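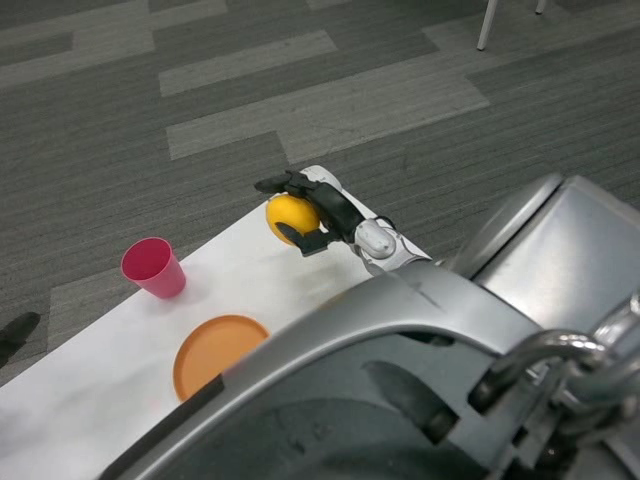 The regular meeting of the Hijazi Mobile Users Association was called to order on Tue 17 March in the second-floor meeting room. A quorum was present. The minutes of the previous meeting were approved as distributed. The chair reported that the new color system for handset repair requests is in effect. Requests marked yellow, the same yellow as the ball over the white table, are waiting on parts and are not to be returned to the general queue. Requests marked red have been declined.

1. Okamix firmware update

The support desk reported that 40 members own the Okamix handset and that eight have been unable to install the current firmware. In each case the update stopped at the verification step and the handset returned to the earlier version. No loss of contacts or messages was reported. Members are advised to free 2 GB of storage before trying again and to keep the handset on the charger throughout.

It was moved and seconded that the desk publish written instructions for installing the firmware from a memory card. The motion carried.

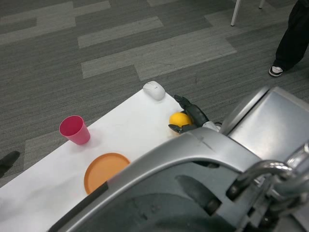 The instructions will cover the single-SIM model first. The dual-SIM model uses a different file, and the desk asked that members not exchange files between the two. A member requested that the older firmware remain available for download. The request was referred to the desk.

2. Carrier unlock codes

Jasano has replied to the letter concerning unlock codes. Codes will be issued on written request once a handset is paid in full. The association had asked that codes be sent automatically, and this was declined. A second letter will be sent before the June meeting.

3. Replacement batteries

A quotation was received from Grolleo for 200 batteries. Discussion concerned storage, shelf life and whether the price includes the adhesive strips. Action was postponed until the supplier answers the last point in writing. 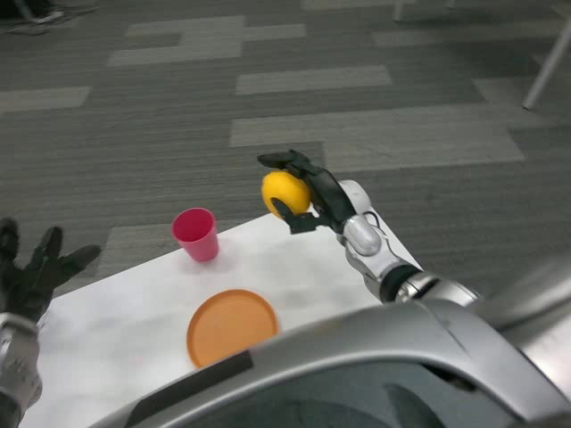
Yellow ball held in a black gripper.

4. Adjournment

There being no further business, the meeting was adjourned. The next regular meeting will be held in the same room.

Comments

okafan_dual: Will the card method erase my photos?

m_t: Mine stopped at verification too. Cleared some space and it went through on the second try.

lowbattery: Please post the dual-SIM file when it is ready.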